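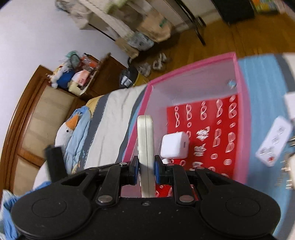 Open box with a pink rim and a red base printed with glasses

Retance Court Residents' Association
Minutes of the meeting held 2025-09-02

In the chair: Gumaro Quintero
Minutes: Hartmut Wunderlich

1. Minutes of the last meeting
Agreed, with one correction. The managing agents had been recorded as "promising" to fix the bin store door. Members recalled the word used was "hoping".

2. Heating and cooling charges
The agents, Cemoseo, say the new tariff will save the building 2,000 pounds a year. Mr Quintero asked how this was worked out and has been sent a leaflet. The leaflet has no sums in it. Flat 9 pointed out that her last bill was 131 pounds and the one before was lower, in warmer weather. Several members doubted there would be any saving at all. No vote taken until the workings are seen.
Action: HW to write again.

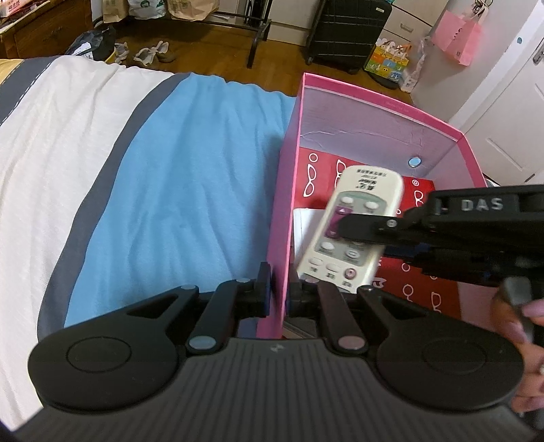
White air-conditioner remote in the pink box, beside a bed

3. Stairwell painting
Two quotes in. Wattanapong came to 581 pounds for the lower flights and did not say how many coats. The other firm gave a price over the phone and would not put it in writing. Mr Quintero said he would believe that one when he saw it. Wattanapong to be asked about coats and whether the handrail is included.
Action: GQ.

4. Lost property
A Furby has been on the hall shelf since spring. Flat 4 says it is not theirs. Flat 6 also says it is not theirs. To go to the charity shop if still there in October.

5. Any other business
The agents' new phone app was discussed. One member has managed to log in. It showed her another building's notices.

Next meeting in October, date to be fixed once the hall confirms, in writing this time.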